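Kitchen notes from Bickerstaff

The tea bench at the Bickerstaff rooms is back in use from 4 each afternoon in July. Consuelo Lozano has the key to the cupboard.

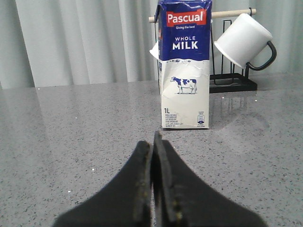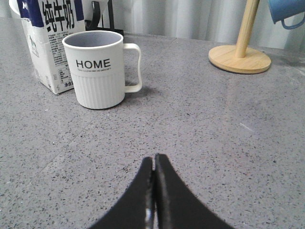
Milk is the one thing we keep running short of. Last month we went through 30 litres and the kitty covered 11 of them, so please put in a gold coin when you make a cuppa. Whole milk, like the blue and white Pascual carton, suits most people, but Ostap Hladun has asked for a skim one as well and we'll try it. Write the opening date on the top in marker. Mugs brought from home are welcome, and should go back home with you. Offers to do the milk run go to Consuelo.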